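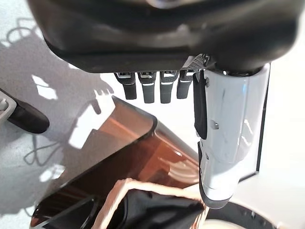
Wrist camera view of the hand, with four fingers and thumb. Tuvus project, Monska Shared Workshop.

Tuvus Build: Frequently Asked Questions

The answers on this page apply to members of the Monska Shared Workshop and to visitors who wish to follow or join the Tuvus build. Page last revised November 4, 2024.

What is the Tuvus build?

Tuvus is a two-armed humanoid robot assembled and maintained by members of the workshop. The present stage of the project concerns household laundry, in particular the handling of clothes between a front-loading washing machine and a basket. Earlier work on standing and balance has been set aside until the arm work is complete.

Who may take part?

Any member who has completed the workshop induction and the electrical safety session may apply. The build group has 39 registered members, of whom only a small number work on the robot at any one time. Applicants are asked to state whether they wish to work on hardware, on software or on the written record. Previous experience with robots is not required. The ability to crimp a connector properly is welcome.

How much has the project cost?

Spending from the shared fund stands at £2,339. The sum covers fixings, cable, connectors, replacement finger pads and the household items used in the laundry trials. It does not include the robot's main frame, which was acquired under a separate agreement, nor tools already owned by the workshop. Receipts are kept with the build log and may be inspected by members on request.

Where do the hands come from?

The hands began as kits from Karaki and have been altered by the group. The fingers and thumb close together under one command, and the force at which they stop may be set separately for each. Members fitting or removing a finger must follow the Karaki sheet in the project folder. Screws removed from the thumb shell are to be replaced with screws of the same length. Longer ones will foul the tendon, and two thumbs have already been damaged in that way.

What software is used?

Motion is handled by Orkosik, a control program written by members over several years. It runs on a desktop computer beside the work area. Orkosik accepts either live control by an operator or a stored sequence. The source code is available to all members. Changes to the safety limits must be reviewed by a second person before they are loaded on to the robot.

Does the robot work by itself?

In most sessions it does not. An operator guides the arms and the software records the joint positions together with the camera pictures. Short stored sequences, such as opening the hand or returning the arms to rest, are run without guidance. The group intends to lengthen these sequences as the recordings allow.

Why was laundry chosen?

Cloth has no fixed shape, and a grip that holds a box securely may lose a shirt altogether. The group wished to study this problem with ordinary items that are cheap to replace. The height of the washing machine door also requires the arm to reach forward and inward at the same time, a movement that showed up several faults in the shoulder settings.
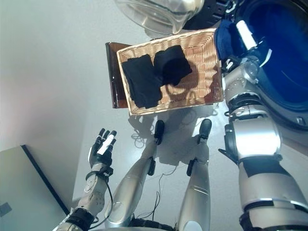
Folding ought to have come first, according to one member's written comment in June, since a robot that can empty a drum but cannot put a shirt in order has saved the household very little. The same comment asked that dark garments be given up in favour of light ones, on the ground that the cameras lose the creases in black cloth. The group has accepted the second point in part, and light garments will be added to the trials. The order of work remains as it was: grasping first, folding afterwards.

Is the washing machine connected to the water supply?

No. The machine is used for its door and drum only, and trials are carried out with dry clothes. Members must not connect it. Water near the robot's leg wiring would present a serious risk.

May I bring my own clothes for a trial?

Yes, provided that they are clean and free of pins, badges and metal trimmings. Zips should be closed. The workshop accepts no liability for stretched seams or marked fabric. Garments left after a session are placed in the lost property cupboard.

What safety rules apply during a session?

A second person must be present with a hand on the stop switch whenever the arms are powered. Hair and lanyards must be tied back. Members must stay outside the marked floor area while the arms are moving, and loose cables are to be checked before power is applied. Children may attend open evenings but may not operate the robot.

How are faults reported?

Faults are entered in the build log under the part concerned, with the session number and the name of the operator. If a finger fails to return to its open position, the hand is to be switched off and labelled. It should not be forced by hand.

May I copy the design?

Drawings made by the group may be copied for private or teaching use. Parts of the Karaki kit are not covered by this permission. Written requests for commercial use should be left at the workshop desk, marked for the Tuvus build group.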